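Cakero (3D printer)

Cakero is an open-source desktop 3D printer of the fused filament type. It was designed by Dong-geon Maeng and Josée Leclerc and sold as a kit by the small firm Kedo. The frame is made of aluminium extrusion, and the print bed moves on a single belt.

Design

The first version used a bowden extruder and a 0.4 mm nozzle. Owners often complained that the bed sagged at the front corners, and a second version added another rail on each side. Kits came in 11 bags with a printed manual. Most builders needed a full Saturday to put one together.

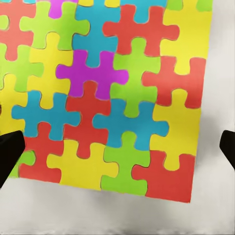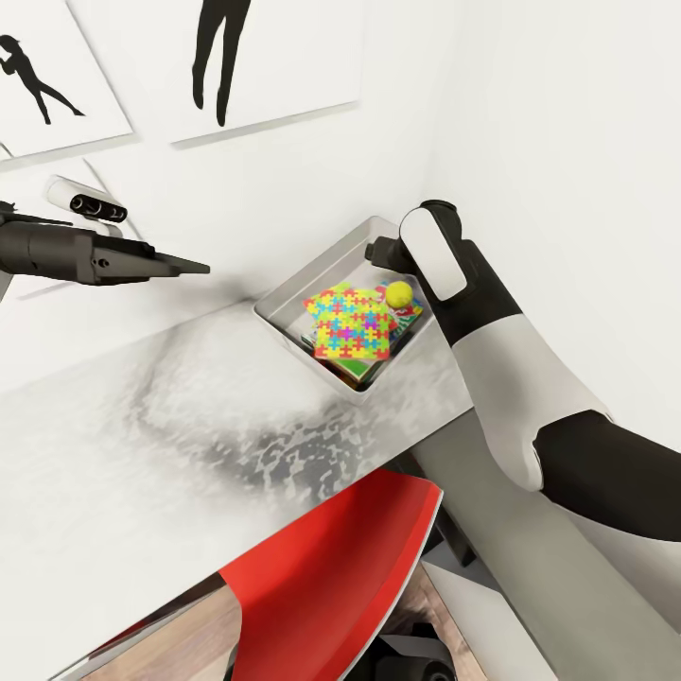
The control board, called Jin, runs a modified version of the Marlin firmware. It has screw terminals for the heated bed, which early owners were told to tighten again after 20 hours of printing. A later board moved these to the rear edge and added a fuse.

Software

Kedo supplied a slicing program named Eka, written mainly by Sumeya Lencho. It offered only 2 quality settings at first. Profiles for other slicers were later shared by users, and those by Ji-hoon Han became the usual choice for flexible filament.

Variants

The Cakero 40 is a taller model with a build height of 40 cm. Sibel Avcı published plans for an enclosed version, which was never sold as a kit. Its door hinges and spool holder can be printed on the standard machine.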